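We use cookies to make this site work better. Accept / Manage settings

Posted 12/02/2024 by Khadija Fawzy

Part-time sales help wanted, Damow Jewelry & Gifts

Busy season and we're short two people on the floor. Need someone who can start right away and stay thru April, maybe longer if it works out.

Counter sales, gift wrap, restocking cases, answering the phone. Some light repairs intake (you write the ticket, Sanaa does the repair). 19 hours a week to start, mostly afternoons. $17 an hour plus staff discount.

Retail experience nice, not required. Must be ok on your feet and good with poeple. Neat handwriting a big plus, the tags are still done by hand. Must be 18 or over.

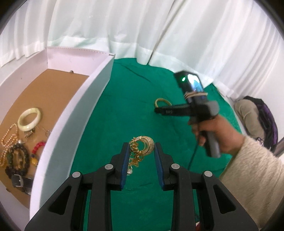 Do I need to know anything about gold or stones? We teach you that in the first 4 shifts, just come ready to take notes.

Drop a resume at the counter, 64 Canilham Road, ask for Sanaa Ait Ali or me. No calls before noon please. Two references, names and numbers is fine. Will be interviewing as they come in so dont wait.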